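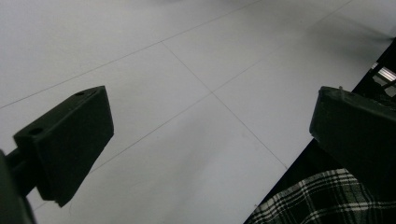
Black fingers open over white floor tiles, hand-held gripper.

Search this site Enter keywords Go

2025-05-10 | By Trandska

Grippers should be compared in the hand before they are compared on an arm. We ran the Wikano and Wirkura fingers through 80 grasps each on a hand-held tool, and the 2 differed by 11 successes. On the arm, controller tuning would have buried that gap.

Pale, glossy floors deserve a place in the protocol too - a grey benchtop flatters every wrist camera. Publish the failures by surface colour, and leave the averages for the brochure.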